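Helmut Buschmann
August

Posting the notes from our robotics club's summer project in one thread, as a few parents and two other schools have asked what we are doing. It will run long.

The club is at Belwood. We meet Wednesday after classes and stay until the building closes. The project is called Brallell. The goal is a robot arm that can do a simple wet chemistry routine: pick up a tube, pour from it into a beaker, put it back, then take a pipette and move small amounts.

All the liquids are water with food coloring. I will say that now so I don't get the question again. Color is how the students keep track of what went where.

Last year's team did blocks and cups. They got good at it and then got bored. Liquid is harder because the level in the tube changes while you pour, so the same wrist angle gives you a different flow at the end than at the start. 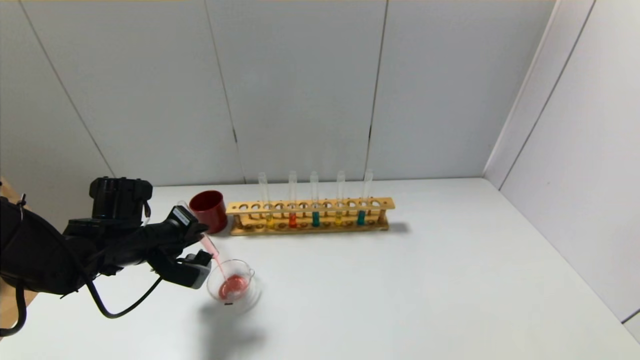 Pouring took us most of the summer. The first version tipped the tube to a fixed angle and waited. It either dribbled down the outside of the glass or dumped everything in one go. The students rewrote it so the wrist turns slowly and holds once liquid starts to move. What we want is a thin stream into the beaker, like the pink one there, with the other tubes left standing in the rack. Knocking over a neighbor on the way out counts as a failed run, even if the pour is good.

Scoring, for those who asked. A run starts when the operator says go and ends when the arm is clear of the glassware. Any liquid on the table is a fail. Any glass touched that was not supposed to be touched is a fail. The students wrote these rules themselves and they are stricter than mine would have been.

So far we have logged 400 runs of the pour. Of the last 70, the team is happy with most. The failures are nearly all bad grasps, where the tube sits crooked in the fingers before the pour even begins.

On glass versus plastic: we started with plastic tubes. They are light and they shift when the fingers close. Glass stays put better and the students are more careful with it. Yes, we have broken a few. Safety glasses are on for every run and there is a dustpan next to the door.

The pipette is the newer part. Squeezing a bulb is easy for a person and awkward for a machine, so we split the job into two parts. First get a steady hold and bring the tip over the beaker. Then worry about the liquid.

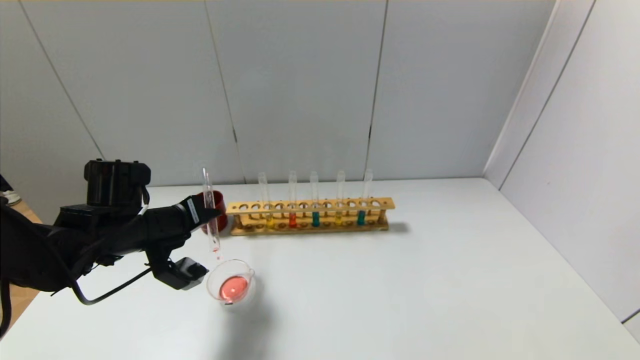
Pipette held over the beaker, with a small red drop near the tip.

Drops are a nuisance. One that hangs on the tip can let go anywhere between the beaker and the next stop. The students are trying a short pause over the beaker before the arm moves off. It adds time to each run, and two of them think a light touch against the rim would do the same thing faster. They will test both and we will keep whichever spills less.

Someone asked about cost. We had 700 dollars for the year from Reinholz, the machine shop across from the school, and that went to glassware, racks, cables and replacement finger pads. The finger pads wear out faster than I expected. If you are planning a budget, buy spares at the beginning.

Someone else asked how the work is divided. Everyone takes a turn as operator, everyone takes a turn writing the log, and everyone washes glass. The code is shared. I don't write any of it. I read it and ask what a line is for, and if the answer is "not sure," it comes out. 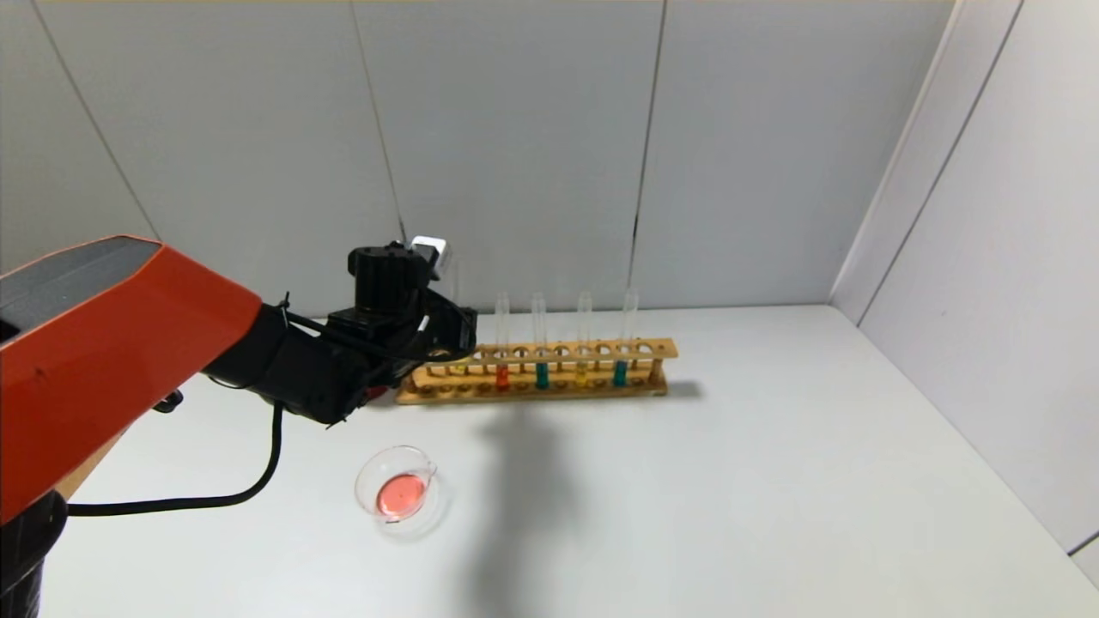 The log is the part I would push on any new club. Ours is a paper notebook. Each run gets a line with the start position, what was poured, pass or fail, and a few words on what went wrong. When the grasp problem showed up, the students found it by reading back through the notebook. They had been blaming the wrist motor for two weeks.

Next is the regional student showcase at Skiston. There will be 73 teams, which is more than last time. Each team gets a table and a short slot with the judges. We plan to show the pour first and the pipette second, if the pipette is ready. If it is not, we show the pour twice.

We could use a second wooden rack and more small beakers with a spout. If you have any in a cabinet, leave them at the front office with my name on the bag.

I'll add to this thread after Skiston with the scores and the judges' comments.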